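Sorting the desk folders – quick version

Posted May 6, 2018

Had 15 minutes before pick-up so this is the short one. Start with paper, leave the snacks and cords til later or you'll never finish.

Pull every folder out and stand them up together at the back of the desk. Bills in one, school stuff in another, anything from Jernum in the third. Flick through, recycle what's old.

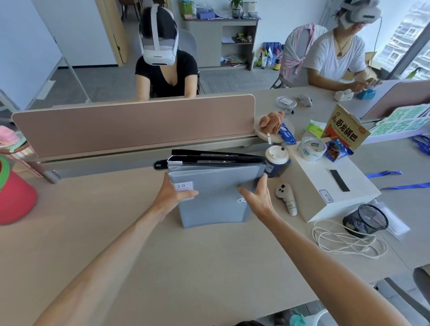 Blue-grey folder in front, the two black clip ones behind.

Next, cables. Coil loosely, don't yank. Pens back in the mesh holder, scissors and tape in the drawer. Half-eaten chips go to the kitchen – colour-coding can wait.

Label teh spines last. Pencil first, then marker. Redo in September.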